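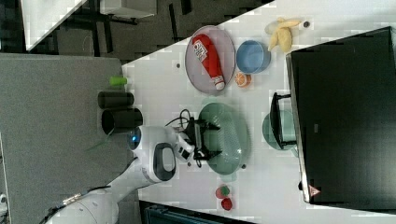

How to hand-wash woollens without shrinking them

By Gil-soo Ko
April

Every autumn my jumpers come down from the top of the wardrobe smelling faintly of cedar and last year's soup, and every autumn somebody in the family asks me whether they can just go in the machine. Well, some of them can, if the label says so and you're feeling brave! But I've been washing mine by hand since I shrank a lovely grey cardigan down to a size that would have suited a teddy bear, and I've grown quite fond of the job. You don't need a laundry trough for it either. A pale green oval basin on a white tabletop is a perfectly good place to wash a scarf or a pair of baby booties, and an oval is rather nice because a sleeve can lie along the length of it instead of being bunched up. For a proper adult jumper you'll want something bigger, or the kitchen sink with the plug in (scrubbed first, please).

What you'll need

A basin or clean sink
Wool wash, or a plain mild shampoo
Two old bath towels, the thirstier the better
Somewhere flat to dry things

Before you start

Turn the jumper inside out and give it a good look over in daylight. Mend any little holes now, even if it's only a stitch or two, as a small hole has a way of becoming a big one once the wool is heavy with water. If you're going to worry about the size, lay the jumper on a sheet of brown paper and trace around it in pencil. My old Yuen pullover measures 57 centimetres from shoulder to hem, and I have that written on the paper along with its name, so there's no arguing later.
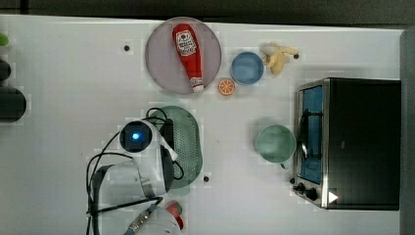 Food spots want seeing to before the rest goes in. Dab a drop of wool wash onto the mark with your fingertip, leave it for three minutes or so while you put the kettle on, and then press it gently with a damp cloth. Don't rub! Rubbing is what turns wool into felt, and felt can't be talked out of it.

Washing

Fill the basin with cool to lukewarm water, the sort of temperature you wouldn't notice on your wrist, and stir in the wool wash before the jumper goes anywhere near it. Push the jumper under with flat hands and let it soak for ten minutes. Then squeeze it softly here and there, lift it with both hands underneath, and tip the water away. Rinse in water of the same temperature, twice if it still feels slippery. A sudden change from warm to cold is nearly as bad as rubbing.

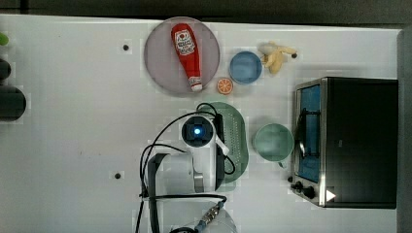 Never wring it, however tempting that is when it's dripping down your elbows. Press the water out against the side of the basin, lay the jumper on the first towel, roll the whole lot up like a Swiss roll and kneel on it. Unroll, swap to the second towel and do it again. I get a surprising amount out the second time.

Drying

Lay it flat on your paper outline (with a dry towel over the top of it, or the pencil will come off on the wool) and ease the edges out to where they used to be. Keep it away from the heater and out of strong sun. A thick one can take two days at my place, longer if it's raining, and you'll want to turn it over once along the way. Fold it when it's dry right through, including the cuffs and the underarms, which are always last.

43 comments | 200 shares

Contact | Copyright Gil-soo Ko | Back to top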